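Ticket: Nollside site, table-clearing arm
Status: Resolved
Opened: Tuesday, September 16, 2025

Problem: arm stops mid-job whenever a cloth is left on the table. Rudd controller shows fault 8. Restart clears it for up to 2 hours.

Tried: swapped the wrist cable, no change. Rolled back to the January settings, no change.

Fix: Goleck sent a new grip profile and it runs great! No stops on the late shift, and the crew got to finish setup together instead of taking turns on reset duty. They're already asking to teach it the next job themselves, which I love.

Still open: update the Plomonden shift sheet, reset duty is still listed there. Wrist view attached.
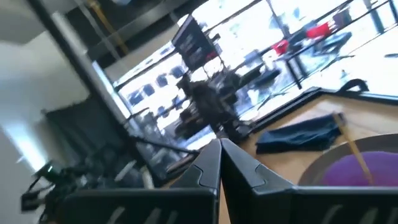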